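Week 5 handout: kits you can buy, and the one on our bench

Hi all. Last time I got asked so many questions about the tabletop pushing kit that I never reached the end of my slides, so I've typed up my notes and added the bits I skipped. Bring them to lab, please (I'm not printing more!).

The kit is the Darkari Tabletop Set. It's sold by Werton, who also do the service plan, and we've had ours since May. What you get is a perforated base table, an end tool in the shape of a plain round rod, a bag of blocks, and a license for Qin, the control software. The arm you buy separately. I was pretty grumpy about that when I opened the quote, but it does mean you can use whatever arm your lab already owns.

Why a rod and no gripper? Because pushing is a lovely problem to teach with. A rod can't hold on to anything, so every mistake in your contact model shows up as a block sliding off somewhere you didn't want it. You'll learn more about friction in one afternoon of that than from my two lectures on it, sorry to say.

What I like: setup took me 35 minutes the first time, and most of that was bolts. Qin lets you log the tool position without writing a driver. The blocks are cheap to replace, too, and Werton will send you the print files if you ask.

What I don't like: the manual is thin on calibration. The default push speed in Qin is 38 mm per second, and I find that too quick for anything with points on it. Start slower. Also the service plan is 600 dollars a year, and so far I've used it for one phone call (a nice phone call, but still).

I looked at the Rudden kit as well. It has better documentation and a much smaller work area, and for a class this size the area won. 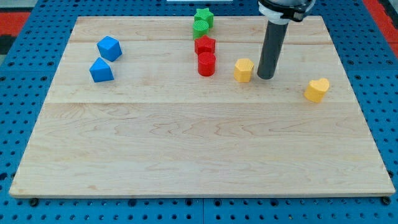

Handout 5, page 4

Block shapes matter more than you'd think. Push a cylinder off center and it behaves much like it did the last time, whichever side you came from. Try the same with a star or the heart and the contact point is everything, as a small shift at the tip can turn a straight push into a spin. The yellow hexagon is a nice middle case with its flat sides, so use that one for your first runs.

For lab: pick one color, write down a goal layout before you touch Qin, and log every push, including the bad ones. Especially the bad ones! Reports go in the usual folder, plots as PDF please.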